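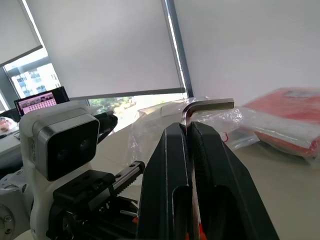 Inbus, Tütchen und der Tisch, der nie frei ist

Kurzer Zwischenstand, muss gleich wieder los. Seit dem Umzug nach Drirnton habe ich mir vorgenommen, den ganzen Kleinkram mal zu sortieren. Also wirklich alles: Schrauben, Dübel, Sechskantschlüssel, die Plastiktüten mit Resten drin. Jetzt ist November und ich bin immerhin bei den Inbusschlüsseln angekommen.

Wie viele davon sammelt ein Mensch an? Jedes Regal, jeder Stuhl, jeder Lattenrost bringt einen mit. Wegwerfen geht nicht, könnte man ja brauchen. Und wenn man dann einen braucht, passt keiner. Beim Regal von Bondstead (das große, 454 Euro, tut immer noch weh) hab ich fast eine Stunde nach dem richtigen gesucht. Lag im Besteckkasten.

Die Tüten

Das eigentliche Problem sind die Tüten. Durchsichtig, zerknüllt, kein Etikett. In jeder irgendwas, was bestimmt mal wichtig war. Ich hab früher alle in einen Schuhkarton gestopft, Deckel drauf, fertig. Im neuen Flur ist mir der Karton dann runtergefallen und ich durfte auf Knien rumkriechen.

Neue Regel daher: Tüte aufmachen, angucken, entscheiden. Weiß ich nach einer Minute nicht, wozu das Teil gehört — weg damit. Klappt so mittel. Bei Möbelbeschlägen werd ich weich.

Was sich bewährt hat: Gefriebeutel mit Zipper, Zettel rein, auf dem steht, zu welchem Möbel das gehört und wo es steht. Zettel rein, nicht draufkleben. Die Aufkleber lösen sich nach ein paar Monaten und dann hat man wieder den Salat. Schlüssel kommt gleich mit in den Beutel, auch wenn man den gleichen schon dreimal hat.

Lose Schlüssel

Für die Schlüssel ohne Möbel gibt es jetzt eine Leiste mit Magnet, vom Flohmarkt in Irkville, war eigentlich für Messer gedacht. Nach Größe geordnet, links klein, rechts groß. Die Größe steht bei den billigen ja nirgends drauf, also mit dem Messschieber nachgemessen und mit Lackstift einen Farbpunkt ans lange Ende. Vier ist blau, fünf ist gelb, den Rest muss ich noch festlegen. Doppelte wandern in eine Dose für die Werkstatt in Ashour, die nehmen sowas.

Der Tisch

Tja. Sortieren braucht Platz, und der Tisch ist bei mir immer belegt. Laptop, Kabel, Tüten, Post, irgendwas halb Zerlegtes. Ich räum ihn abends frei, und morgens liegt wieder was. Keine Lösung bisher. Tipp aus einem alten Kommentar hier: altes Backblech nehmen, alles darauf sortieren und das Blech dann komplett wegstellen, wenn man den Tisch braucht. Hab ich probiert, geht super, nur rollen die Schrauben beim tragen alle in eine Ecke. Ein Geschirrtuch drunter hilft.

Offen sind noch Dübel und die Kiste mit den Scharnieren. Die Scharniere mach ich zuletzt, davor graut mir — mindestens die Hälfte ist noch vom Vormieter der alten Wohnung. Wer eine gute Idee für Unterlegscheiben hat, bitte in die Kommentare, ich fädel sie bisher auf Draht auf.

So, muss los. Backblech steht noch auf dem Herd.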